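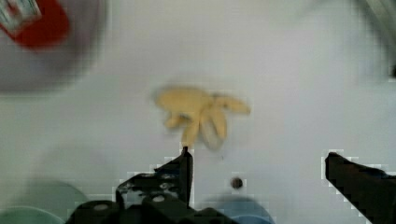

## 4. What people did with the ketchup

I'll start with the part everybody asks me about at parties, which is whether ketchup belongs in the fridge. We had 70 households keeping storage diaries, split between Orcombe and Menzies, and between them they wrote 3709 entries. Of those, 1625 were about condiments. I had budgeted one afternoon for coding the condiments. It took me most of June.

The diary itself was simple. Every time you put a food item away, you wrote down what it was, where it went, and (if you felt like it) why. We made the "why" column optional so people wouldn't get sick of us, and then they filled it in like crazy! Some of the reasons ran onto the back of the page. One Orcombe household wrote a full paragraph on mustard and then crossed it out and wrote "habit."

### 4.1 Coding the places

My first list of places came from our pilot in Gakia, and it was way too tidy: fridge shelf, fridge door, cupboard, counter, table. Real kitchens don't sort out like that. People store things on top of the microwave, in the oven when it's off, in a bag hanging on the back of the door. Annunziata Bassi and I coded the first 50 entries separately and compared notes, and we disagreed mostly over the word "out." To me, "left it out" meant the counter. Annunziata read it as anywhere that isn't cold. We went with her reading, and I added a separate code for entries that named a surface.

We also had to decide what counts as putting something away at all. Take a squeeze bottle lying on a plate, as in Figure 2. Is that stored, or is somebody in the middle of lunch? The diaries had plenty of these in-between spots, and we coded them as "parked." A parked item is one the writer says they put somewhere but expects to move again before the day is over. I like this code a lot and I wish we'd had it in the pilot.

Parked turned out to be a big deal for condiments and hardly mattered for anything else. Milk doesn't get parked. Rice doesn't either. Ketchup gets parked on the table after breakfast, picked up at noon, parked again, and maybe sees the fridge at night. If you only asked people where they keep it (the way the Grolleck survey did), they'd tell you "in the fridge" and mean it.
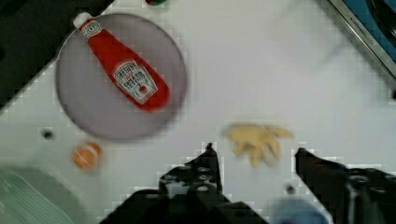 So the question "where do you keep it?" gets you the place people think of as home, and the diary gets you the trips in between. I don't think either one is wrong. They just answer different things, and I'd be careful about comparing our entries with the Grolleck answers line by line.

### 4.2 Reasons

The reasons fell into a few loose piles. The biggest was reach: the bottle goes where the person who uses it most can grab it. After that came what the label says, what a parent used to do, and how the stuff feels coming out (cold ketchup on hot fries has some very strong opponents). Safety came up less than I expected, and mostly in Menzies, where several diaries mentioned a relative who'd gotten sick once, though not from ketchup.

Fruit went differently. Bananas were nearly always on show, in a bowl or straight on the counter, and the reasons were about remembering to eat them. "If I can't see them they're gone" shows up in one form or another all through the Orcombe set. Nobody gave that reason for a condiment, and I went back twice to check.

Heiðrún Thoroddsen pointed out, when she read a draft of this section, that we never asked who does the putting away. She's right and it bugs me. In the bigger households the handwriting changes from entry to entry, so I can tell there was more than one person writing, but I can't match a hand to an age or a job in the kitchen. I tried it for one family and gave up when I realized I'd been treating the same person's pen and pencil entries as two people.

For now I treat the household as the unit, with parked and stored entries kept in separate columns. The refill entries (topping up one bottle from another) are left out of both columns and get picked up in Section 5, along with the salt.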